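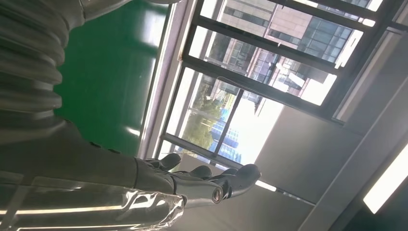

Green floor with a pale reflection near the window.

Why Do Smooth Floors Shine?

Light travels in straight lines until it meets something. When it meets a floor, part of it goes in and part of it bounces off. The bounced part is called reflected light.

A very smooth floor sends light off in one main direction. The rule is simple: light leaves at the same angle at which it arrives. If it comes in at 30 degrees, it goes out at 30 degrees. When your eye is in the path of that light, you see a pale patch on the floor. Move to one side and the patch moves too.

A rough floor has tiny bumps. Each bump faces a different way, so the light scatters -- scientists call this diffuse reflection -- and the floor looks dull.

Most floors do both. A green floor scatters mostly green light and absorbs much of the rest. The shiny patch looks paler because light bouncing straight off the surface keeps the color of the daylight.

Creases matter as well. Crinkled clear plastic has many small faces, and some of them send light to your eye as bright white streaks.

Try it: put 2 sheets of foil by a window. Leave one flat. Crumple the other, then open it out. Look at both from the same spot and draw where the bright parts are.

Text: Lakmal Paul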